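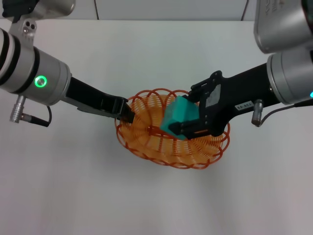 Fig. 1. Orange open-sided basket on a white tabletop, with a green block held just over it.

6 min read

Home Organization Basics, Session 3: Baskets and What Goes in Them
Nov 28, 2018

Okay, so last time we got stuck on drawers and ran out of time for my favorite subject, which is baskets. I own far too many of them. I'm going to try to be useful anyway!

Open baskets first. The orange one in Fig. 1 is my idea of a good tabletop basket: oval, made of looping strands, with a rim of overlapping loops. You get air through the sides, and you can see what's in there without digging (I lose things in solid bins all the time, and then I buy them again). The color helps too. On a pale table you spot orange from across the room, and a basket you can spot is one people will put stuff back into.

Now the downside - gaps. Anything thinner than the gap is going to poke through or fall out. Pens, hair pins, loose keys, those tiny screws you're saving for some reason. Chunky things are fine. A block like the green one is much wider than a pen and has flat sides, so it's a nice shape to practice with before you move on to awkward stuff like cords.

How I load an open basket:

Set it down on a clear bit of table with space in front of you. Biggest item goes in first, flat side down, toward the middle. Fill out to the ends after that. With an oval you'll want to pile everything in the center and ignore the ends, and then it gets tippy when you pick it up. Lower things in, please don't toss them. If a light basket slides around on you, steady one end while you load the other.

Stop when you reach the rim. I mean it! A heaped basket looks cute for a day and then it's all over the floor.

Lined or unlined? I go unlined for toys and blocks, lined for anything small. A dish towel works great as a liner and you can wash it. A few of you asked about the Wasto liners from the supply list. They're optional, and the Moser ones fit the oval shape just as well. Skip the Zornstead box entirely for this session, we're saving it for the closet unit in May.

Labels: for open baskets I usually don't bother. If several people share the shelf, tie a tag to the rim loops.

For next time, pick one surface at home and clear it. Set a timer for 30 minutes and sort what you find into no more than 3 baskets. Write down what didn't fit anywhere, because that list is where we'll start. Bring one open basket if you have one, any size. If you don't, there are spares on the shelf by the door in the Grikov room, just put them back stacked by size when you're done.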